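Print this page | E-mail this article
Posted in December, by the Jarkby Workshop Studies group

4. Small Metal Parts and the Trouble with Shine

Of the 345 objects in the Jarkby household and workshop inventory, 107 were rods, pins, spindles or things that our cataloguers called "a sort of stick." We had expected these to be the dull part of the study. They took up most of the spring, and nearly all of the polite disagreement.

The difficulty is one of naming. A plain rod away from its machine has very little to say for itself. The same item was logged at the Molefe site as a shaft, at Drollari as a towel rail (short), and on one Monday afternoon as "curtain?" We settled on four headings: bare rod, threaded rod, rod with a mark, and rod with something stuck to it. The last proved popular.
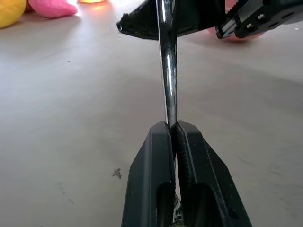
Figure 3. Polished chrome rod, upright, with part of a faint mark near the top.

Marks were the reason for the third heading, and they did less for us than we had hoped. A maker's stamp or a size ought to settle what a rod is. On polished stock the mark competes with the finish, and the finish usually wins. The rod in Figure 3 has a bright white highlight down its left side and darker gray down its right, and the mark near the top is too small to read. We filed it under rod with a mark, which is true as far as it goes. Of the marked rods, 29 could be read in full, and 18 of those said only a number, without troubling to give a unit.

Cataloguers also disagreed about what counts as straight. Several rods described as bent were later found to be perfectly straight and resting against something that was not. We now ask for straightness to be judged on the Vinovow flat plate, a heavy slab that lives on the floor, as no shelf has so far been equal to it. Agreement improved at once for the long pieces. For the short ones it got slightly worse, and we have left both sets of scores in Table 5.

Contact: Jarkby Workshop Studies, inventory desk
Copyright Jarkby Workshop Studies. All rights reserved.
Back to top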